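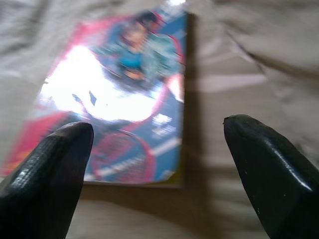 The tennis card, glare and all. It was on the bed!

Tuesday, 22 February 2022

I did the bedroom today. I finally did the bedroom! I've been writing "bedroom" at the top of my list since before the holidays and then crossing out things under it instead, and this morning I got up, drank my coffee standing, and just started.

The first thing I got happy about was the tennis card. It's that shiny one with the player in the blue top, arms out, and the red racket down at the bottom, with the big red curve down the side. I'd been sure it went out with the old magazines when I moved to Tralgate. I remember being a bit sad about it last June and telling myself it was only a card. I don't even play tennis that well (Soudabeh would say I don't play it at all), but I love the colors on that thing, that deep blue with the pinky red next to it. It catches the light so badly that you have to tip it around to see anything, and I stood by the window tipping it for far too long.

I'm going to put it on the shelf over the desk, next to the postcard from Medina. Or inside the closet door, where I'd see it every morning. I haven't decided and I'm enjoying not deciding.

Then the bed. I want to write this down properly so I remember how much I like my bed stuff, because when I bought it all I worried it was too much. Red pillows with a pink comforter! My mother went quiet on the phone when I told her. But I walked in with the blinds up and it made me laugh out loud, all that pink in a heap with the silly faces looking up at me.

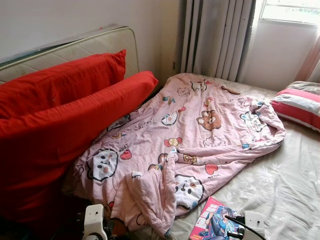 Red pillows, the bears, and the comforter in its natural state.

I have slept under that comforter for a whole winter and I still find new things on it. There's the big white face with the pink cheeks, of course, and the brown bear, and the candy in its red and yellow wrapper. And there's the little "WHAT" by the heart, which is exactly how I feel when the alarm goes off. I said it back to the comforter this morning. WHAT.

I also love the sheet underneath, and it gets no credit because it's always covered up. It's so pale you hardly notice the flowers on it until you're close. I got it at the Clellent sale, the same day as the red pillowcases, and I carried everything home on the bus with the bag on my knees like a big baby. Best bus ride of the year.

Soudabeh Mohammadi called in the middle of all this and I put her on speaker so I could keep going. She's still in the apartment on Cludovport Street with the loud radiator. She wanted to know whether I make the bed with the comforter folded at the bottom or pulled all the way up. All the way up! Why would you fold away the bears? She folds hers. We had a really good argument about it and then she told me about her new job for 9 minutes without breathing, and I'm so pleased for her.

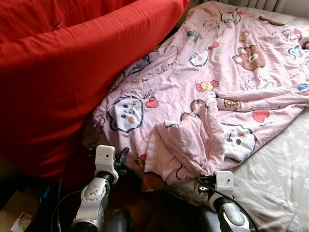
More of my favorites: the bird in blue and yellow, and the bears up at the top.

I like the bird a lot. It's small and it's easy to miss with all the doodles running around it. I think if I had to pick one I'd pick the bird, though the bear lying on his side is a very close second, he looks so comfortable.

I'd like to do the closet next, while I'm in the mood. There are three boxes in there I haven't opened since the move, and after the tennis card I'm pretty excited about what else might be hiding. The swimming medal? My good scissors? I keep picturing the scissors.

Things for tomorrow: the library book, light bulbs for the hall, a frame for the card if the shop has a small one. Call Soudabeh back about the weekend, she wants to come and see the comforter for herself and I told her to bring cake.

Going to bed early, and I can't wait to get in. Pulled all the way up.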